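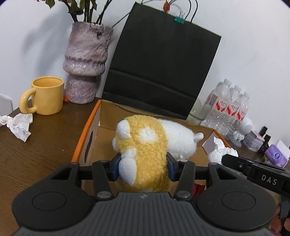

The robotics club at Ernham meets on Friday afternoons, once the last bell has gone and the corridors have quietened down, and it has been meeting in one form or another for 20 years. In all that time it has built line followers, a thing that sorted buttons and a rather alarming arm that was meant to stir porridge, but this year's members have set their hearts on something that sounds much simpler, which is teaching a machine to tidy up. A hand-held gripper has two jaws, each with a dark blue rubber pad, and a person holds it and does the tidying with it, over and over, so that there is something for the machine to learn from. A yellow and white plush sheep held between those pads, over an open cardboard box, may not look like the cutting edge of anything, but I can tell you that it commands a room full of teenagers very nicely indeed.

I had come to see Yu-ting Yip, who teaches physics for most of the week and took over the club in April. She is a quick, cheerful talker who tends to start a second sentence before she has quite let go of the first, and within five minutes of my arrival she had found me a chair, a biscuit and a job (I was to write down the number of each attempt in a ruled notebook, which I did with great seriousness until somebody with better handwriting took it off me).

"People think the clever part is the robot," she told me. "And it is clever, of course it is, but before any of that you have to know how you pick things up yourself. You've done it all your life and you've never once looked."

So the club looks. Every member has to write a page on how they would lift one object of their own choosing, in enough detail for a stranger to follow, and the pages are read aloud. I heard one on a boiled egg and another, surprisingly moving, on a grandmother's reading glasses. After that comes practice, and a good deal of it. The notebook had reached attempt 874 by the time I gave it up, and the members talk about the early pages the way other people talk about their first driving lessons.

Soft things are the great favourite. They forgive you if you squeeze too hard, and they are pleasant to drop. They are harder than they look all the same, as a toy gives way under the pads and you may think you have hold of it when all you have is a pinch of fluff. Thin things are disliked by everyone. There was a long debate while I was there about whether a crumpled tissue should count as an object at all, and I'm afraid I was asked for my opinion and did not have one.

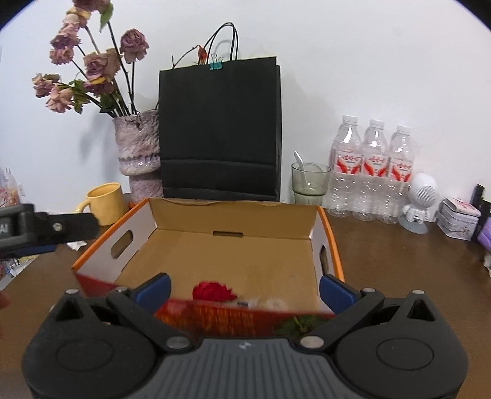 All this is leading up to the Gedberg Cup, where school teams each get a table they have never seen before and a set time to put it in order. Ernham went last year under the old rules and scored 70, a long way behind the team from Rimness, who took the cup home with 242 and were, Yu-ting says, so nice about it that it was impossible to be cross. Two of the Rimness pupils still write to the club with advice. Their best tip was to practise on a cluttered table from the very first day, with mugs and bottles left where they are, and Yu-ting has taken it to heart.

The club has named its program Chow, after the noise a younger brother made when he saw it close its jaws on screen. Chow is not very good yet. It is slow to decide, and it has a habit of going back to have another think just when you are willing it on, but the members speak to it kindly and will not hear a word against it from visitors.

I stayed well past the time I had promised to leave. Parents had begun to gather at the door with their car keys out, and one of the fathers asked whether he might have a go. He was handed the gripper, told to keep his elbow in, and given the whole talk about looking at how you pick things up, from a girl of 12 who had clearly heard it many times. He was still there when I went to find my coat.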